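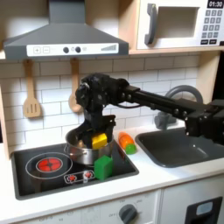

ARM CELL - WEEKLY SAFETY CHECK WITH COMMENTS
Site: Talter, training floor, play kitchen bench
Checked by: Nasrin Vahidi
Read and countersigned: Manouchehr Azimi
Shift: Saturday earlies, line stopped for section 1, running for the rest

Marks used: OK / FIX / ASK. Leave nothing blank please, last month had blanks.

1. BEFORE POWER

1.1 Stop button at operator seat, pressed and reset - OK
1.2 Second stop button by the door - FIX. Works but stiff. Had to lean on it. Reported to Prokel, they want the serial number, can't read it without taking the cover off.
1.3 Bolts on the long link, by hand and by eye - OK
1.4 Cable under the wrist joint, wear or pinching - OK. Still hangs in a loop there. Fine as long as the loop stays clear of the counter when the arm goes low. Keep on list.
1.5 Gripper fingers, chips, burrs, loose pads - OK
1.6 Floor tape, full line visible - FIX. Worn through where the trolley turns.

2. BENCH AND PROPS

2.1 Kitchen unit fixed, no rocking - OK
2.2 Pot rim and handle, sharp edges - OK, ran a cloth round it.
2.3 Blocks and toy food, cracks or splinters - OK. Green block and yellow block both fine. Carrot fine.
2.4 Hanging spatula and spoon, clear of wrist on the high moves - ASK. Spoon is very close behind the wrist when the fingers are down in the pot. Nothing touched while I watched. Can we take both off the wall for pot tasks? Manouchehr to say.
2.5 Microwave shelf, fixings tight - OK
2.6 Burner picture on the stovetop - it's only a picture but two new starters pulled there hands back from it. Tell people at induction.

3. ARM RUNNING

3.1 Speed limit set to 50 per cent for anyone in first month - OK
3.2 Nobody inside the tape while moving - FIX. Saw one reach in to straighten a block. Knows the rule, was trying to keep up. See comments.
3.3 Arm stops when gate opens - OK, tried 3 times
3.4 Noise at operator seat, can talk normally - OK
3.5 Lowering into pot, no scraping or knocking - OK today

4. PEOPLE

4.1 Break taken every 90 minutes - FIX. On the rota yes, in practice no.
4.2 Seat and screen height set per person - ASK. One chair, six people, lever broken. Order another?
4.3 Everyone on shift signed for stop button training - OK apart from the agency lad, doing his Monday
4.4 Someone to call if the arm faults - FIX. Number on the wall is still the old Hsieh desk. They moved in May.

COMMENTS (N.V.)

The kit is in decent shape. Most of my FIX marks are about pace. When these tasks were done by hand, people stood, walked about, chatted, fetched their own bits. Now it's sit, watch, reset, watch. Less lifting and bad shoulders are down, I will say that gladly. But eyes and necks are up, nearly every moan I got this week was neck.

3.2 is the one that bothers me. Resets are counted on the screen and stopping the arm properly costs time, so people get tempted. Suggest stop time comes out of the count. Nilleck bench does it that way and I've not seen a hand over the tape there.

Also asked again whether the arm means fewer shifts. I don't know and said so. Would be good if somebody who does know came down and talked to them, not a notice on the board.

Two of the packers have got really good at spotting when a grip is going to slip, before the fault light. Should be written down somewhere and on their grade. It is a skill.

REPLY (M.A.)

1.2 - take the cover off with power out, I'll bring the key.
1.6 - tape ordered.
2.4 - yes, take them down for pot tasks. Hang them back after, the other tasks need them.
3.2 - agree. Will ask for the counter to pause on stop. Until then stop first, whatever the screen says, I'll answer for the numbers.
4.1 - relief person from next rota.
4.2 - order it.
4.4 - new number going up today, old one to come down at same time pls.
Shifts question - passed up, will chase.

Next check: same list, add chair lever and door button cover.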